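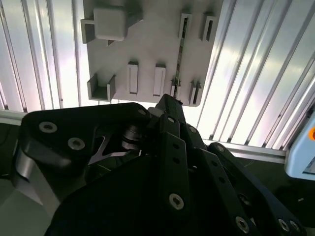
Wrist camera, gripper under the holder plate. Sunday, before lunch.

Notebook, holder plate and gripper, shared bench at Tarnley

Continued from the page with the coffee stain. Present: me all day, Birdie Castellanos from eleven o'clock until her bus.

State at start. The gray plate hangs at the new height. The fixtures are all on it: the square block, the U channel, the two tall blocks, the slotted holders. I have not moved any of them since the drawing was changed in May. The arm was homed twice and both times it gave the same numbers, so I trust the home position for today.

Purpose of today: find out why the gripper comes to the lower slotted holders too far to one side, and decide if the mistake is in the plate or in the arm file.

First I checked the camera view. The corrugated metal behind the plate is very bright and the gripper in front is very dark. When I set the exposure for the plate, I lose the screws on the black bracket. When I set it for the bracket, the ribs of the panel become white and the edge of the plate is difficult to find. I have chosen the plate. Huiling Li asked last time if we could use the screw heads as reference points. With this light I would say no, or only the ones on the left bracket, which are silver and catch some light. I wrote this on the board also.

The dark slits in the slotted holders are easy to find at this exposure. The tall blocks are more difficult because gray is next to gray. The detection program (version Grulero, the one from Wei's folder, not the newer one) found the slits every time but it twice took the thin dark line on the plate as a slit. The line is long and the slits are short, so I added a limit for length. After this change there were no more false slits in the frames I saved. I did not test with the lamp off.

Measurements. I moved the tip to the lower holder beside the dark line and stopped it 10 mm under the slit. Then I measured with the feeler gauges and the small square. The tip was 3 mm to the right of where the file says. I did the same at the holder near the lower right corner: again 3 mm, same direction. At the U channel on the far left: 2 mm, same direction. So the error is not equal over the plate, and it is not only a shift. There is also a small rotation, or the plate is not parallel to the rail. I believe the second, but I have to prove it.

Encoder reading at the lower right holder, for comparison next time: 3,784. Birdie read it and I wrote it, then we changed places and got the same number.

Birdie's idea was to loosen the plate and push it straight against the aluminum extrusion with a spacer. I did not want to do this before the measurements were complete. She was right that it would be faster. We agreed to finish the measurements, then do her way.

Backlash. I held the base plate of the gripper by hand and pressed the link bars left and right with one finger. The two bars in the middle have a little play at the upper screws. The wide one on the right has almost none. I tightened the upper screws by a very small amount and tried again. The play became smaller but the bars moved more stiffly, and at the end of closing the motor made the low sound that I do not like. I went back to the old tightness. The correct repair is probably a thin washer under each screw head. We have washers in the drawer marked Lerano but they are too thick, I tried one. To order.

I also put a drop of oil at the bearing or pulley in the recess beside the left bracket. It is hard to reach. The long needle bottle goes in from the side if the gripper is fully open; when it is closed there is no space. Do not use the spray can, it goes on the camera glass. (This was me, two weeks ago. The cloth for glass is now in its own bag.)

After lunch: Birdie's way. Loosened the plate, spacer between plate and extrusion, pressed by hand, tightened again in a cross order. Measured only at two places, we were short of time. Lower right holder: error smaller than what I can measure with the gauges. U channel: the same, maybe a little more. So the plate was hanging not parallel, and the arm file is innocent. I had already changed one line in the arm file in the morning as an experiment. I put it back. Please, if you read this, do not use the file with "try" in the name.

Then a slow run with the test strip, a piece of flat bar with rounded corners. Gripper takes it from my hand, goes to the lower slotted holder, puts it in the slit, opens, moves away. The first run touched the side of the slit and I stopped it. My fault, I had started with the old offset still in the memory. After restart the strip went in. The second one went in too. On the third one the strip was in my hand at an angle and it went in with noise. I would not call it good yet, but it is much better than last time.

Not tested: upper slotted holders, square block, the L bracket at the left. The bracket goes past the side of the plate and I am worried that the elbow of the arm comes near the left panel when the gripper is there. Before any run at this place somebody has to move the arm by hand, with motors off, and look.

Question for Huiling: the left one of the two tall blocks looks slightly shorter than the other in the camera. Is this in your drawing, or is it from the printing? I did not take it off to measure. If it is intended, I will write it in the file as two different heights. At the moment they have the same height there.

To do
Order thin washers for the upper link screws
Measure the plate at all the fixtures again, cold machine
Put a mark on the extrusion for the spacer position
Lamp off test for the slit detection
Delete the "try" file after Huiling has copied my notes from it

Machine off at ten to five, gripper left open, key in the tin.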